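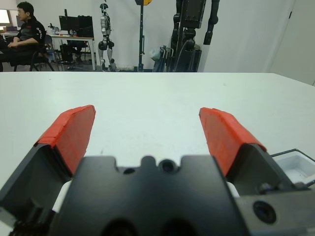 Red pads, white tabletop.

I have been meaning to write about my grandmother's bread for so long that the draft folder on this blog has two different beginnings in it, one of them from last June, and neither of them any good. So I'm starting over, and I'm starting with the smell, which is the part I remember best anyway.

She lived in Rodgate, at the top of the hill, in a narrow house where the kitchen took up most of the ground floor. On baking mornings you could smell the dough from the front step (a sour, beery, slightly apple-ish smell), and if you came in too fast and let the door bang you got a look. The dough was resting. You didn't bang doors around dough that was resting. I have since read that this makes no difference whatsoever to the dough, and I still close the kitchen door with both hands when there's a bowl on the counter.

What I never got from her was a recipe. I got a card, eventually, in her handwriting, that says flour, water, salt, some of the old dough, and then "until it is right." That's the whole card. My aunt has a copy that also says "not too hot," so she got the deluxe edition.

When I moved to Karakaya Street (the apartment with the slanted floor, for those of you who have been reading that long) I tried to work it out on my own. I bought a bag of the strongest flour the store had, because strong sounded good, and made a loaf you could have leaned a bicycle against. Then I made another. My neighbor across the hall, Serpil Ertürk, took one look at the second and asked me, very kindly, how long I'd let it sit. I said an hour. She put her hand on my arm the way you would with somebody who'd had bad news.

Serpil bakes every other day and has done since before I was born, and she was the one who got me to slow down. She doesn't own a scale. She told me to put the bowl on top of the refrigerator before I went to bed and to leave it alone until I'd had my coffee, and that was the entire lesson – no timer, no thermometer, no poking. I poked it anyway. But the loaf that came out the next day had holes in it, real ones, and I stood at the stove and ate the heel with too much butter and had to sit down for a minute.

The starter I use now came from her too. It lives in a jam jar and its name is Jeltik, after a cat she had as a girl who also sulked when it was cold. I've nearly lost it twice. The worst was when I went away for 20 days and forgot to ask anybody to feed it, and came back to a gray puddle with a layer of something like dishwater on top. I poured that off, gave it flour and warm water, and apologized to it out loud. It took most of a week to forgive me.

I did go through a phase of wanting to do it properly. I read the forums. I learned what hydration means and spent one whole winter talking about it to people who had only asked how I was. Erdal Uçar, who I used to share a desk with, finally asked if we could go one lunch without the word "crumb," and fair enough, Erdal. I even made a spreadsheet with 27 bakes in it, every one with the flour and the weather and a score out of ten. The best score in there is a nine. Under notes, where I was supposed to say what I'd done differently, it says "rained, was on phone with Mom."

So I'm back to the card now, more or less. I weigh the salt and guess the rest. I know the feel of it better than I used to, that moment when it stops sticking to your fingers and starts sticking to itself, and I think that must be what she meant by right, though I would give a lot to be able to ask.

I've got a bowl on top of the refrigerator as I type this, half rye this time, which she would not have approved of. If any of you bake with rye and have a way of keeping it from going gummy in the middle, please leave me a comment, because mine does it every time and Serpil just says to eat it toasted.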